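Getting Your Riding Gear Clean and Dry After a Day on the Trail

Most of what ruins riding gear happens in the 24 hours after the ride. These are the things we do at home after a day out on horseback, and they work just as well at a rented cottage with a small kitchen and one radiator.

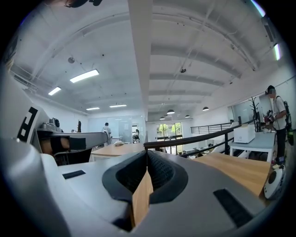

Boots

Knock the mud off outside. If it is still wet, leave it alone until it dries and then use a stiff brush. Wet mud gets pushed into the seams.

Wipe leather boots with a damp cloth, then go over them with saddle soap on a barely wet sponge. If the soap foams a lot, the sponge has too much water in it. Take out the insoles and dry them separately.

Stuff the boots with newspaper and change it after 2 hours, then again before bed. Keep them at least 3 feet from a stove or heater. Leather that dries too fast cracks across the toe, and no conditioner will fix that.

Rubber boots can be hosed down inside and out. Hang them upside down on a broom handle laid across two chairs.

Breeches and base layers

Turn them inside out and shake the hair off before they go anywhere near the washing machine. A damp rubber glove picks up what is left. Wash cool, 20 minutes on a short cycle, no fabric softener — it leaves a film on stretch fabric and makes full-seat grips slippery.

Grass stains: rub in a little dish soap and leave it 40 minutes before washing. Do not use bleach on anything with elastic.

Waterproof jackets

Close all the zippers first. Use a liquid soap made for waterproofs and run a second rinse. If rain no longer beads on the shoulders after a wash, a short spell in the dryer on low often brings it back, but check the label. Waxed jackets never go in the machine. Sponge them with cold water only and hang them somewhere airy.

Gloves

Wash leather gloves on your hands, like washing your hands, with a little saddle soap. Press them in a towel, pull the fingers straight and dry them flat.

Helmets

Pull out the liner if it comes out and wash it by hand. Wipe the shell with plain water. Solvents and strong cleaners can weaken it. Let it dry at room temperature, and don't leave it in a hot car.

Swimsuits and towels

If your trip ended at a pool or hot spring, rinse suits in cold fresh water the same evening. Roll them in a towel to get the water out — wringing breaks the elastic. Mineral water can turn silver jewelry dark, so take it off before you get in.

Packing it all for the trip home

Boots go in the bottom of the bag, soles out, in an old pillowcase. Anything damp gets its own plastic bag and comes out first when you get in.

Aurelia Surdu
Updated 21st May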